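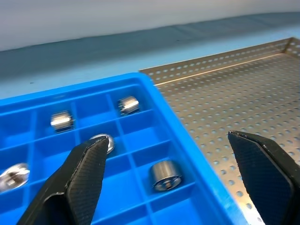

Renovation in an occupied dwelling is divided into phases so that the household keeps the use of a kitchen, a bathroom, and at least one sleeping area while work is under way. The order of the phases is decided before any material is bought. Each phase has a start condition, a defined work area, and a handover condition, and the next phase does not begin until the handover condition has been met. The same rule applies on a small scale to parts and fittings. Small metal cylinders can be kept in separate cells of a divided plastic tray, as with the silver and gray ones in the blue tray, and the rooms of a house under renovation are treated in much the same way: one item of work to a compartment, with clear walls between them. This chapter deals with how the compartments are drawn and how the walls are maintained.

Learning objectives

After studying this chapter, the reader should be able to:
Define a phase, a work area, and a handover condition.
Prepare a dependency list for a single-story house.
Identify the services that must stay live during each phase.
Allocate a contingency to individual phases.
Record a change to the phase plan after work has started.

Key terms

Work area. The space under the control of the contractor during a phase, including the access route to it.
Retained area. Any space the household continues to use during the same phase.
Live service. Water, drainage, power, gas, or heating that supplies a retained area.
Handover condition. A written statement of what must be complete before a work area returns to household use.
Float. The number of days a phase can slip without moving the start of the next one.

7.1 Why the order matters

Most of the cost of poor phasing is rework. A floor finished before the ceiling above it is opened has to be protected, and protection fails at doorways and along the access route. A bathroom wall tiled before the supply pipes are pressure tested may have to be opened again. Neither problem is caused by bad workmanship. In both cases the individual task may be done correctly, and the fault lies in its position in the sequence.

Three kinds of dependency are used in this book. A physical dependency exists when one task covers or supports another: framing comes before wallboard. A service dependency exists when a task interrupts something the retained area needs. An access dependency exists when the only route to one work area passes through another. Owners usually recognize the first kind without help. The second and third are often missed in houses with a single bathroom or a single hallway.

7.2 The Nenovville house

The worked case for this chapter is a single-story house in Nenovville, built in 2000 and occupied throughout the work by its owner, Ruby-Lee Donnelly. The scope covered the kitchen, the hallway floor, and the only bathroom. Cabinets were ordered from Clerumwood and the bathroom fixtures from Brastari. The electrical work was let separately to Nasr under a fixed price of $3707.

The first version of the plan placed the hallway floor at the start, as the flooring was already in storage. The dependency list showed that both remaining work areas could be reached only through the hallway. The floor was moved to the last phase. The bathroom was placed first and the kitchen second, with a temporary sink connected in the utility room for the length of the kitchen phase.

The kitchen phase was set at 31 days. Cabinet delivery governed the length of the phase, and the electrical rough-in was scheduled inside it with float on both sides. Contingency for this phase was set at 20 percent of its labor cost and was held apart from the contingency for the bathroom. Money left over from one phase was released only after handover.

7.3 Writing a handover condition

A handover condition must be capable of being checked by a person who did not do the work. "Bathroom finished" does not meet this test. The following wording was used for the Nenovville bathroom:

"Toilet, basin, and shower connected and in use without visible leaks. Exhaust fan wired and running. Door hung and latching. Tools and waste removed from the hallway."

Painting was left out of the condition on purpose and moved to the final phase. The room could be used without it, and including it would have held up the kitchen while the coats dried. Items deferred in this way are entered on a carryover sheet, with the phase in which each will be completed. Section 7.4 sets out the format of the sheet and the procedure for closing entries.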